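Section 3. Setting up the table and lamp

Read this before you start moving stuff. Goes with the Zutness room guide, August 2020 edition. Questions to Borghild Söderlund, not the front desk.

3.1 What you need

Table, white top
Table lamp with shade
Plug or adapter for the lamp
Utility knife
Roll of tape
Squeeze or screw-top bottle of surface cleaner
Clear bag for small parts
Dry cloth, two if you have them

No drill. No ladder. If somebody hands you a ladder they have the wrong section.

3.2 Placing the table

1. Clear the floor first. Chairs and stools off to one side, legs out of the walkway.

2. Carry the table in, two people. Don't drag. The feet mark pale floors and the marks do not come out with the Butance wipes, we tried.

3. Short pause at the wall. Check the brick for loose grit and brush it down. Grit ends up on the table top otherwise, then under the cloth, then you have scratches.

4. Push the far end up to the brick. Close, not hard against. Leave room for a cord to drop behind.

5. Rock the table with one hand at each corner. If it rocks, turn the foot on that corner a half turn and try again.

Note: brick is not flat. The table edge will touch in one place and gap in another. Fine. Set it by the room, not by the wall.

Caution: max load on the top is 100 pounds, spread out. Do not sit on it. Do not stand on it to reach the wall.

3.3 Cleaning the top

1. Wipe dry first.

2. Small amount of cleaner on the cloth, never straight on the table. White tops show every ring.

3. Wipe towards you, one direction.

4. Cap back on the bottle right away. A bottle on its side with a loose cap will empty itself across the table and you start over.

5. Leave it alone for 14 minutes before anything goes back on.

3.4 Lamp

1. Unpack the lamp over the table. Cut the tape on the box, knife blade out one notch only. The shade sits right under the lid and people slice it.

2. Take the shade by the bottom ring. Not the top, not the fabric.

3. Check inside the shade. Cord may be coiled up in there. Leave it coiled till the lamp is where you want it.

4. Set the base down at the wall end, left side. Right side is kept for tools and small parts, see 3.5.

5. Plug or adapter goes next to the lamp, by the bricks, untill you are ready to connect. 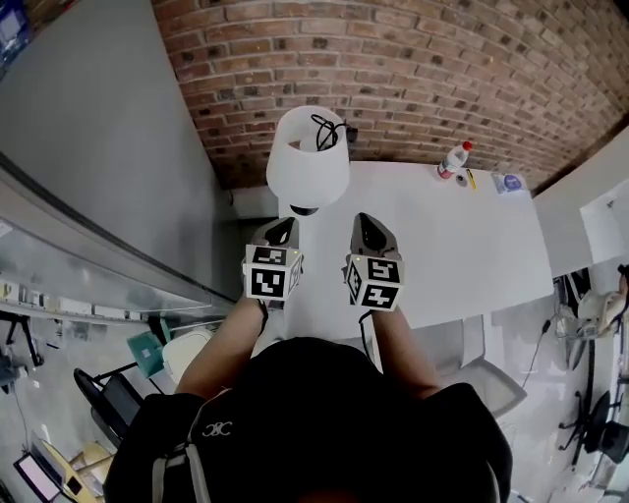 Fig. 3-2. Lamp at the wall end of the table, cord still coiled inside the shade.

6. Uncoil the cord. All of it. A coiled cord inside a lit shade gets hot.

7. Run the cord down the gap behind the table. Tape it once at the table leg, once near the floor. Not to the brick, tape won't hold there.

8. Fit the bulb, power off. Check the rating inside the shade for the maximum.

9. Plug in. Switch on. If nothing, check the bulb is all the way in before you go hunting for another outlet.

Caution: unplug before you move the lamp. Every time. Even a few inches.

Note: shade crooked? Loosen the ring, turn the shade, tighten with fingers only. Pliers crack it. Spare rings come from Plirnholm, part 200, ask for the wide one.

3.5 Far end of the table

Keep the small things together at the wall end so the middle stays free for work. Bottle, tape, knife, parts bag. Order doesn't matter much but:

1. Knife blade in before you put it down. Handle toward you.

2. Tape flat, not on edge. It rolls.

3. Bottle upright with the cap tight. If you find it lying down, stand it up and check underneath for drips.

4. Bag closed. Label side up so the next person can read it with out picking it up.

Caution: no knife on the lamp side. Cords and blades stay apart.

3.6 Before you leave the room

Lamp off at the switch, then at the plug
Cord not pinched behind the table
Middle of the table clear
Chairs and stools back

Missing parts: the Sales desk holds spares for tables bought after February. Older tables, write to Borghild with the number from under the top. Bring the old part if you still have it, saves a trip.

Continue to Section 4, Shelving.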